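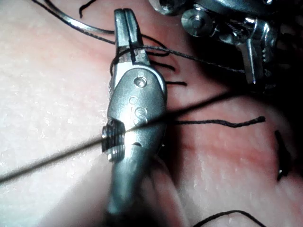
Wrist camera, suture pad station, thread looped over the jaws of the centre instrument and taut to the second.

## Ticket: suturing station, thread fouling and late wrist video

**Site:** Malelby, open day, 14 July 2018
**Opened by:** Ánh Lưu
**Assigned to:** Đạt Võ
**Status:** closed, one item carried over

### Reported fault

During rehearsal for the visitor demonstration, the knot-tying routine stopped twice at the second throw. Console message both times was "tension hold, operator confirm". Separately, the picture on the visitor monitor ran late against the instruments. The console picture did not.

### Set-up

- Two instruments on the Catora bench, synthetic tissue pad, black thread
- Control software: Fledov, demo profile
- Visitor monitor fed from the wrist camera through the hall splitter
- Tension limit 50, hold time 2 s (profile defaults)

### Log

**Đạt Võ.** Read back the hold events. Tension value at both stops was 51 against a limit of 50. No joint error, no grip error. The stop is the software doing what the profile tells it to do.

**Đạt Võ.** Swapped to a fresh reel of the same thread. Stop repeated on the first attempt. Old reel put back.

**Lâm Đặng.** Checked jaw closure on both instruments with the bench gauge. Within tolerance. Pivots move freely. No reason to change either instrument before the session.

**Ánh Lưu.** Please leave the tension limit alone. The visitors from Lò have asked to see the limits as supplied, and Huệ has already printed them on the handout.

**Đạt Võ.** Agreed. Looked at the approach path instead. In the demo profile the second instrument pulls away before the loop has slid down to the pad, so the thread drags over the housing of the first. Moved the pull waypoint lower and nearer the pad. Ran the routine end to end, no stop. Ran it again with Tùng Nông at the console, no stop.

**Tùng Nông.** Loose thread tails on the pad can be picked up with the working thread. Suggest the pad is cleared between groups. Tweezers are in the top drawer of the bench.

**Huệ Khúc.** Monitor delay measured with the flash test: 210 ms. Noticeable if you stand where you can see both the bench and the screen.

**Lâm Đặng.** Splitter was set to rescale. Switched it to pass-through and the delay is no longer visible by eye. Flash test not repeated, doors were opening.

### Result

Demonstration given to all groups. One tension hold in the afternoon, cleared by the operator from the console. The log shows the old waypoint was loaded: the profile had been reopened from the shared folder after lunch and not from the local copy.

### Carried over

- Save the new waypoint to the shared demo profile (Đạt)
- Repeat the flash test in pass-through before the September visit (Huệ)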